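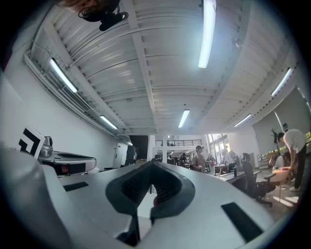 One reader wants to know why I haven't swapped the fluorescent tubes for LED panels yet, as the old fittings must be costing me a fortune. Fair question, and it keeps coming up, so I'll answer it properly.

The short version is money. I had a quote of £875 for the panels, and that didn't include the hire of a platform to get up to the roof. The tubes all came with the unit when I took it on in June, and so far I've only had to change one starter.

The other thing is the ceiling. It's white corrugated metal, and it throws a lot of light back down. I had expected to need lamps on the benches at Dendholm and I've bought one, which mostly stays in its box. The windows help in the mornings. By four at this time of year you're relying on the tubes.

Colour is where I'd agree with the complaint. The light is a bit blue for my taste. When I do change over I'll go for 4000 K, which is what the last place had and was easy on the eyes.

The metal has its drawbacks too. Heavy rain is loud enough that I give up on the radio. Heat goes straight up, and on a cold day it takes some 30 minutes with the heater on before I want my coat off. Insulation boards between the beams would sort out both, but they'd cover the ribbed panels and I'd lose some of the brightness, so that's on the list under the door seal and the second socket.

Door seal first. I've measured up and need 10 metres of it. February 2024 has been wet and the water gets in at the left-hand corner.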